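Print this page | E-mail this page

We use cookies to keep you signed in. By staying on the site you agree to this.

Gripper keeps losing the cucumber – student project

Posted by Thomas Caruso, March 2021

Our class project is called Fevero and its whole purpose in life is to move vegetables in and out of a basket. Peppers are fine. The onion is fine. The cucumber goes in beautifully about half the time, and the other half it swings around in the fingers like a compass needle and misses the basket entirely. We have logged 184 cucumber tries so far, and my lab partner has stopped making eye contact with it.

We pick at whatever point the software calls the center, close to a fixed width, lift, then tilt over the board. I already tried squeezing harder. We ate that one.

Is this a grip problem or a software problem? The demo is in July and Ms. Pellegrini has promised to bring her own cucumber.

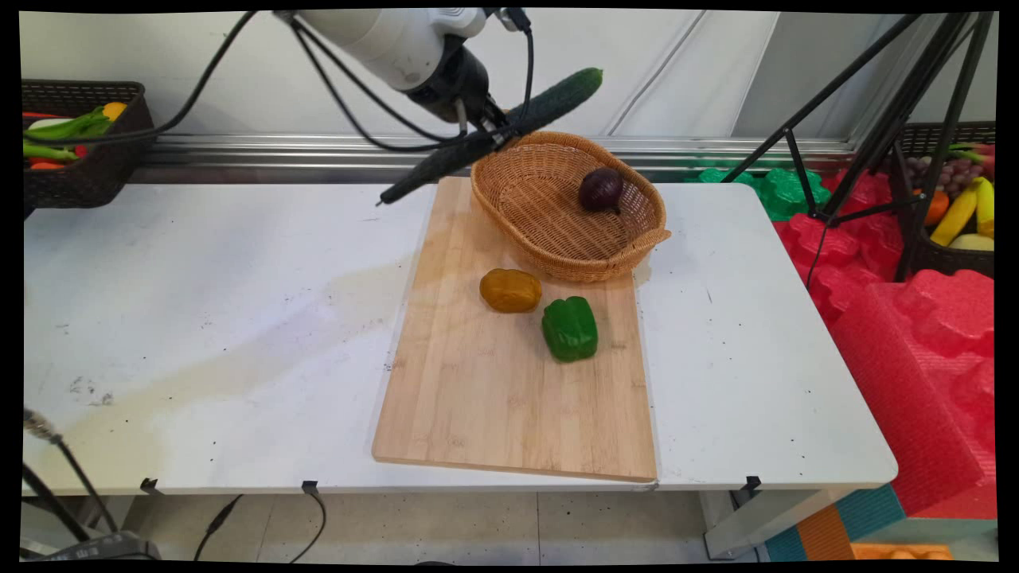

Replies

Loredana Pellegrini
Bit of both. The skin is bumpy, so hard fingers only touch it in a few spots, and a long vegetable held off its balance point will turn on those spots like a hinge. Glue thin rubber sheet inside the fingers. Then find the real balance point by resting the cucumber on a pencil, and compare it with where your software thinks the center is. Ours was off toward the fat end every time.

Also slow down the tilt. We ran a similar arm in the Colombo club and cut the wrist speed to a third before anything else helped. Boring to watch, but it stayed put.

Remo Caruso
use a zucchini

Gaetano Dal Bello
Seconding the rubber. I would also close until the motor current rises and then stop, instead of going to a fixed width, as no two cucumbers are the same thickness. If you only have position control, buy your cucumbers from one bag and hope. Dullden did that for a whole season and placed third.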